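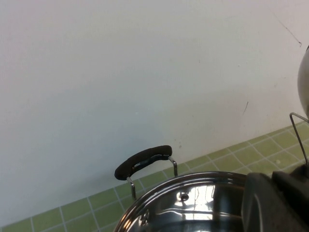 Edelstahltopf mit Deckel auf der gefliesten Arbeitsfläche

Töpfe und Schüsseln aus Edelstahl richtig reinigen und pflegen

Edelstahl verzeiht viel, aber nicht alles. Kalkflecken, angebrannte Stärke und die bläulichen Verfärbungen nach zu starkem Erhitzen lassen sich fast immer mit Hausmitteln entfernen, wenn man in der richtigen Reihenfolge vorgeht. Die Anleitung gilt für Kochtöpfe, Deckel und Rührschüsseln mit polierter Oberfläche. Für beschichtete Töpfe und Pfannen ist sie nicht geeignet. Stand: Januar 2018.

Was Sie brauchen

Spülmittel ohne Scheuerzusatz
Haushaltsessig oder Zitronensäure in Pulverform
Natron
einen weichen Schwamm, dazu eine alte Zahnbürste
zwei Baumwolltücher, eines zum Waschen und eines nur zum Trocknen
einen Holz- oder Kunststoffschaber für Eingebranntes

Stahlwolle und die grüne Seite des Topfschwamms bleiben im Schrank. Auf polierten Flächen hinterlassen beide feine Kratzer, die man im Gegenlicht jahrelang sieht. Wer schon Kratzer hat, bekommt sie mit Hausmitteln nicht mehr weg. Eine Politur macht sie etwas weniger auffällig.

Schritt 1: Abkühlen lassen und einweichen

Den Topf nach dem Kochen vom Herd nehmen und stehen lassen, bis man ihn mit der bloßen Hand anfassen kann. Kaltes Wasser in einem heißen Topf kann den Boden verziehen, vor allem bei dünnen Böden. Ein verzogener Boden liegt auf dem Ceranfeld nicht mehr plan auf, und der Topf braucht entsprechend länger.

Dann warmes Wasser einfüllen, bis der Schmutz bedeckt ist, einen Spritzer Spülmittel dazugeben und eine halbe Stunde warten. Bei Milch und Stärke zuerst mit kaltem Wasser ausspülen, sonst wird der Belag klebrig.

Schritt 2: Eingebranntes lösen

Reicht das Einweichen nicht, zwei Esslöffel Natron auf den feuchten Topfboden streuen, mit Wasser knapp bedecken und kurz aufkochen. Herd ausschalten, Topf abkühlen lassen und den Belag mit dem Schaber abheben. Bei hartnäckigen Stellen den Vorgang wiederholen. Mehr Natron auf einmal bringt nichts.

Für die Außenseite rührt man aus Natron und wenig Wasser eine Paste an, trägt sie mit dem Finger auf und lässt sie 29 Minuten einwirken. Die Zahl stammt von Lauri Ahonen, der die erste Fassung der Anleitung geschrieben hat, und sie ist nie gerundet worden. Eine halbe Stunde geht genauso. Danach mit dem feuchten Tuch abnehmen und gut nachspülen.

Schritt 3: Kalk und Verfärbungen entfernen

Weiße Flecken am Boden sind Kalk aus dem Wasser. Einen Teil Essig mit drei Teilen Wasser mischen, einfüllen, zehn Minuten stehen lassen und ausspülen. Mit Zitronensäure geht es ebenso: ein gestrichener Teelöffel auf einen halben Liter kaltes Wasser. Die Lösung nicht aufkochen, sonst kann sich ein Belag bilden, der schwerer abgeht als der ursprüngliche Kalk.

Gegen bläuliche oder regenbogenfarbene Schlieren hilft ein mit Essig getränktes Tuch. Die Schlieren sind harmlos und haben keinen Einfluss auf das Essen.

Kleine dunkle Punkte am Boden kommen meistens vom Salz. Deshalb Salz erst zugeben, wenn das Wasser kocht, und umrühren. Die Punkte selbst bleiben, stören aber beim Kochen nicht.

Schritt 4: Deckel und Griffe

Am Deckel sammelt sich Fett dort, wo man mit dem Schwamm schlecht hinkommt: unter dem Knauf und in der Rundung des Randes. Mit der Zahnbürste und unverdünntem Spülmittel einmal rundherum bürsten, dann heiß abspülen. Ist der Knauf verschraubt, kann man ihn ein- oder zweimal im Jahr abnehmen. Beim Zusammenbauen nur handfest anziehen.

Bei Töpfen mit dunklem Griffstück und Drahtbügel lohnt ein Blick auf die Stellen, an denen der Draht in den Griff läuft. Dort zieht Spülwasser hinein und trocknet nur langsam. Nach dem Abwaschen den Topf so hinstellen, dass das Wasser ablaufen kann, und die Übergänge mit einem Tuchzipfel trocknen. Griffe aus Holz oder unbekanntem Material gehören nicht in die Spülmaschine — sie werden mit der Zeit stumpf und rissig. Wackelt ein Griff, vor dem nächsten Gebrauch nachziehen oder den Topf aussortieren.

Schritt 5: Schüsseln

Bei Rührschüsseln ist die Innenseite selten das Problem. Teigreste mit kaltem Wasser einweichen, auswischen, fertig. Mehr Arbeit machen Aufkleber außen am Metall.

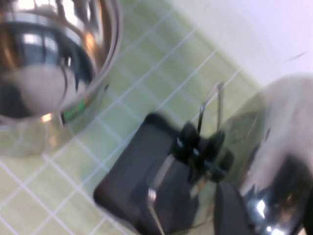 Etiketten zuerst mit dem Föhn auf mittlerer Stufe anwärmen und langsam von einer Ecke her abziehen. Bleibt Kleber zurück, etwas Speiseöl auftragen, fünf Minuten warten und mit Spülmittel abwaschen. Nagellackentferner ist nicht nötig und riecht lange nach. Manche lassen das Etikett auch dran, wenn Größe oder Volumen draufstehen. Dann aber die Stelle beim Trocknen nicht vergessen, am Rand des Papiers setzt sich gern Schmutz fest.

Große Schüsseln am besten einzeln spülen. Wer sie nass ineinanderstapelt, hat am nächsten Tag Ringe auf der Innenseite und bekommt sie manchmal kaum wieder auseinander.

Schritt 6: Trocknen und polieren

Lufttrocknen führt bei hartem Wasser immer zu Flecken. Sofort nach dem Spülen mit dem zweiten Tuch abtrocknen, zuerst innen, dann den Rand, zuletzt außen. Für mehr Glanz einige Tropfen Essig auf das trockene Tuch geben und noch einmal über die Außenseite gehen. Immer in eine Richtung wischen, am besten entlang der Rundung.

Die Arbeitsfläche nicht vergessen

Wer auf Fliesen arbeitet, sollte Essigreste gleich aufwischen. Zementfugen vertragen Säure schlecht und werden auf Dauer porös, helle Fugen nehmen außerdem leicht Farbe an. Ein feuchtes Tuch mit etwas Spülmittel genügt. Fugen alle paar Wochen mit Natronpaste und Zahnbürste behandeln, vor allem an der Kante zur Wand, wo sich Krümel und Fett sammeln. Töpfe auf Fliesen heben und nicht schieben — Sandkörner unter dem Boden zerkratzen die Glasur.

Aufbewahrung

Schüsseln nach Größe stapeln und ein Stück Küchenpapier dazwischenlegen. Deckel umgedreht auf den Topf legen, wenn der Topf länger im Schrank steht, damit Luft an das Innere kommt. Bügelgriffe nicht unter Druck einklemmen, der Draht verbiegt sich sonst.

Häufige Fehler

Chlorreiniger verwenden. Chlor greift Edelstahl an, es entstehen kleine Löcher.
Salziges Essen über Nacht im Topf lassen.
Essig und Natron zusammenschütten. Beides hebt sich weitgehend auf, übrig bleibt vor allem Schaum. Besser nacheinander verwenden und dazwischen ausspülen.
Besteck aus rostendem Stahl nass im Topf liegen lassen. Der Flugrost setzt sich auf dem Edelstahl ab. Mit Zitronensäure geht er wieder weg, solange er frisch ist.

Ergänzung zu Schritt 3: Bei sehr hartem Wasser die Essigmischung 1:1 ansetzen und die Einwirkzeit gleich lassen.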